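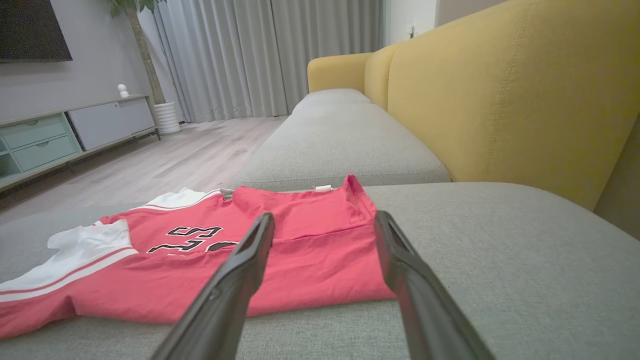
Colm Gallagher says shirts fold themselves if you leave them on the sofa long enough. Plenty of kids seem to believe something like it, so let's look at whether folding a basketball jersey is worth the bother, and what all that shiny stuff is doing to the fabric.

First, the cloth. Most jerseys are made of polyester, a kind of plastic pulled into very thin threads. Polyester doesn't wrinkle as easily as cotton does. So when a grown-up tells you a jersey will be "ruined" if you leave it in a heap for an afternoon, you may raise an eyebrow. It probably won't be.

The numbers are a different story. On a red jersey with big black numbers outlined in white, the numbers may be sewn on or pressed on with heat. Pressed ones are a thin layer stuck to the cloth. Bend that layer sharply in the same spot again and again and it can crack. Does one fold do it? I doubt it. Months of the same fold might.

You will also hear that there is one perfect way to fold a jersey. There are lots. Try this one:

Lay it face down on something flat. A sofa cushion will do, but a table is better - cushions sink.
Smooth it from the middle out with your hands.
Bring each side in toward the back.
Fold the bottom up to the collar, loosely.

Turn it over and the number should be on top, so you can find it before practice.

Some people claim they can do this in 5 seconds. Maybe they can. Ask to see the sleeves.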